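Bamboo Steamers: Which Tips Hold Up in a Small Kitchen

I have been told to boil a new steamer in vinegar, soak it overnight in salt water, rub it with mineral oil and never let soap come near it. I don't believe most of it. Anikó Somogyi, who taught the dumpling evening I went to in Dremville, rinses hers in hot water and puts it on a shelf, and her oldest one has outlived two of her stoves. So I went through the usual advice and kept what I could see a point to.

"You need a wok"

You don't. Any pot will do if the steamer sits level on it and most of the steam goes up through the basket. Measure the bottom of the basket and the top of your pot before you buy anything. I skipped that step once, at a shop in Josdale, and came home with a basket that dropped straight into my biggest saucepan. 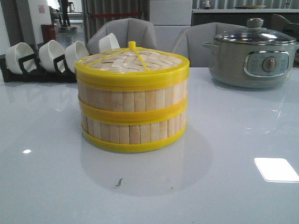 Counter space is the real argument against owning one, and the people who write about steamers tend to glide past it. A basket with its lid takes up the same room as a small appliance and does a lot less. Stand it next to an electric pot, like the sage-green one with the dial here, and ask yourself which of the two you would reach for at 5 in the afternoon. If it's the pot every time, save your money. I use both, but I cook a lot of dumplings.

"Plastic trim means it's junk"

I used to repeat this one myself. The all-bamboo kind looks better, I'll give it that. But I have had the bent bamboo hoops spring open on me twice, and pushing the end back under the stitching is a job I don't care to do again. What bothers me about plastic trim is heat. A steamer sits in steam, and steam is fine for plenty of plastics, but a hot pot rim or a bare burner is another matter. Look for a heat rating on the packaging. If there isn't one, I'd use the thing for bread rolls and leave it at that.

"Soak it before every use"

Once, when it's new, to get the dust and the smell out. After that I run it under the tap and start cooking. Lenditz, the housewares shop where I bought my current one, hands out a leaflet saying to soak for 82 minutes. I would love to know who timed that.

"Line it with cabbage leaves"

This one I accept. Cabbage works, so does parchment with holes poked in it. Cover the floor of the basket but leave gaps at the edge for the steam. Wax paper is a mess, whatever your aunt says.

"Wash the lid like any other lid"

No. A woven lid catches starch and grease in every crossing, and a sponge just pushes it deeper. Use a soft dry brush first, then a damp cloth. A drop of mild soap has never hurt mine, provided it gets rinsed off right away. Stay away from the dishwasher.
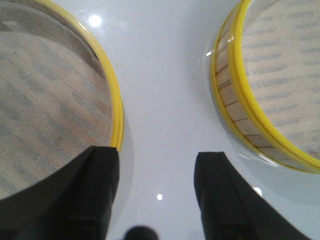

Yellow rims, seen from directly overhead.

Rims are where I would look first on any used steamer. Run a fingernail between the band and the bamboo. If it comes up brown or fuzzy, scrub that seam and let it dry completely before you decide whether to keep it. A steamer with black spots that won't brush out goes in the trash. I know there are people who bleach them. I wouldn't eat from one.

"Dry it in the oven"

Please don't. I tried 190 degrees with the door open, following a tip from a newspaper column, and got a warped lid. Air does the job for free. Shake off the water, take the lid off and give it a day. 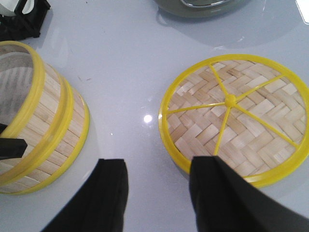 The way you set the parts down matters more than any oil or vinegar treatment. Closed up wet, a steamer will smell by the weekend. I tip the basket on its side so the air can get in at the open end, with the lid lying apart from it, the same arrangement as on this white tabletop. A lid left flat dries slowly underneath, so I turn mine over after 3 hours or prop it against the wall. In July, with the humidity we get, it needs longer.

For storage, skip the plastic bag. Gil sells a zippered steamer cover that I was given as a present, and all it did was hold the damp in. An open shelf away from the stove is fine, with the lid set on crooked so there's a gap.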